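Fletent: Wortliste für Lager- und Werkstattdeutsch

Stand: Version 12
Pflege: Krisztina Bodnár, Augustina Osei
Sprache: Deutsch (Enderau und Umgebung), Glossen auf Ungarisch

Inhalt
Der Datensatz enthält 4.000 Einträge zu Bezeichnungen für Behälter, Werkzeuge und Arbeitsflächen. Jeder Eintrag besteht aus Lemma, Genus, Pluralform, Glosse und mindestens einem Belegsatz. 131 Einträge tragen die Markierung „regional“.

Format
Eine Datei im TSV-Format, UTF-8, Zeilenende LF. Leere Felder bleiben leer und werden nicht mit „NA“ gefüllt. Belegsätze sind auf 200 Zeichen begrenzt.

Erhebung
Die Belege stammen aus schriftlichen Fragebögen. Die ungarischen Glossen hat Kinga Pálfi erstellt, die Durchsicht lag bei Irén Kelemen. Strittige Genusangaben stehen mit beiden Varianten im Feld „genus“, getrennt durch einen Schrägstrich.

Bekannte Mängel
Komposita mit „-kasten“ sind uneinheitlich getrennt. Die Pluralformen auf „-kästen“ und „-kasten“ wurden nicht vereinheitlicht.
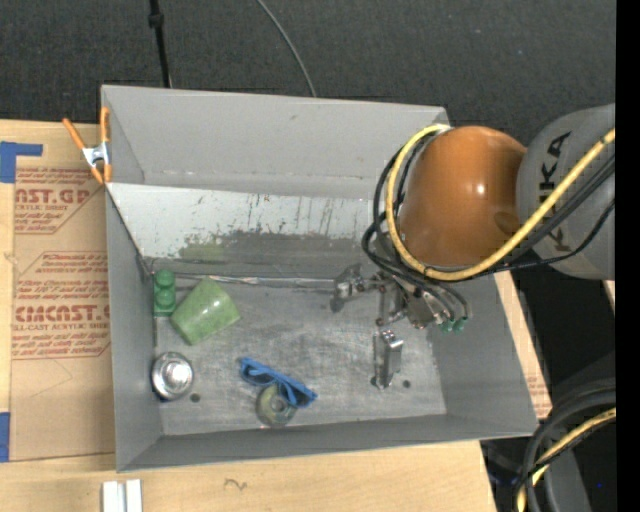 Die Abgrenzung zwischen „Kiste“, „Kasten“ und „Wanne“ folgt der Mehrheit der Fragebögen. Form und Größe haben Vorrang vor dem Material. Ein großer, rechteckiger Behälter wie der graue auf der hölzernen Tischplatte steht unter „Kiste“, mit Querverweis auf „Kasten“. „Wanne“ bleibt flachen Gefäßen vorbehalten.

Korrekturen bitte mit Lemma und Zeilennummer an Augustina Osei.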